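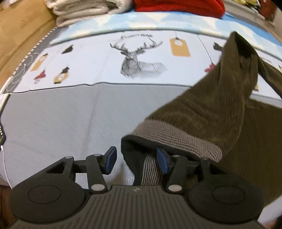 A hand-held gripper with its jaws open over a pale grey cloth, next to a dark olive-brown velour garment.

PRESS RELEASE
For immediate use

Durkano adds 74 games to its streaming service and lets players keep their saves when they leave

Rindham, May – Durkano, the game streaming service for people whose computers were bought to do spreadsheets, is adding 74 games to its library this month, along with a new subscription called Minja and a change to the way it treats customers who cancel. The change is that it will now be polite to them.

Until now, a player who left Durkano had 30 days to come back before their saved games were deleted. The policy was explained in an email sent on the day after the deletion. From this month, saves are held for 300 days after a subscription ends, and can be downloaded at any point in that time as an ordinary file. Where a game has a PC version that can read the file, Durkano will say so on the download page. Where it can't, Durkano will say that too, and the player will own a small file of sentimental value.

The new arrivals bring the full library to 153 games. The company is aware that its rivals offer more. It has looked at several of those libraries at length and found a great many fishing simulators. Durkano now has two fishing simulators and considers the matter settled.

Among the 74 are a run of strategy games from the early 2000s, eleven racing games, a long series of detective adventures never before available to stream in Britain, and a farming game in which the cows have been fixed. Players who took part in the spring test will remember the cows.

What is Minja?

Minja is the cheaper of Durkano's two subscriptions. It covers 107 of the 153 games, streams at a lower resolution than the full service, and allows play on one screen at a time. It does not carry adverts. Durkano did try adverts with a small group of testers, who were shown a short film about sofas each time they died in a platform game. The results were clear, and some of them were printable.

There is no minimum term. Minja can be started, stopped and started again from the account page, and the stop button is the same size and colour as the start button. An earlier design hid it under a menu called "Your Journey". That menu has been removed.

Existing customers stay on the full service at their current price. They may move down to Minja if they wish, and they will be asked once whether they are sure. They will not be asked a second time by a sad cartoon controller.

Less waiting, or at least better waiting

The release also brings the first public use of Ikine, the streaming software Durkano has been building at its Rindham office. Ikine watches the state of a player's connection and lowers the picture quality before the controls begin to suffer. In practice, a castle may go a little soft at the edges when someone else in the house starts a video call, but the jump button should still mean jump.

Ikine can't repair a poor connection. Players whose router lives in a cupboard behind the boiler are asked to think about the cupboard first. A new test on the Durkano website will give a plain answer on whether a home connection is up to the job, using the words "yes", "no" and "probably, if you use a cable". It can be run without making an account, and it will not ask for a phone number.

At busy times, customers may still meet a queue. The old queue screen showed a spinning ring and the message "Almost there!", which it displayed regardless of where anyone was. The new one shows the player's place in line. Early feedback suggests people prefer being told they are fortieth to being told they are almost there, particularly when they are fortieth.

Games that leave

Licences run out, and games will go on leaving the service as they do everywhere else. Durkano will now list every departure at least two months ahead, on a page linked from the front of the app. Anyone who is part of the way through a departing game will get a message in the app with the date it goes and a fair guess at how many hours they have left to play. For one role-playing game already on the list, that guess has caused some distress in the office.

Availability

The new games, Minja and the longer save period are available to all customers in the UK and Ireland from this month. Ikine is switched on for Windows, Mac and web browsers at launch. Television apps will follow when they stop crashing on the pause screen.

About Durkano

Durkano streams games to computers, tablets and televisions from its base in Rindham. It offers two subscriptions, Durkano and Minja, both cancellable at any time.

Press enquiries

Screenshots, the full list of games and review access can be requested through the press page on the Durkano website. Requests are answered between 9am and 5pm, and occasionally later if somebody is stuck on a boss.

ENDS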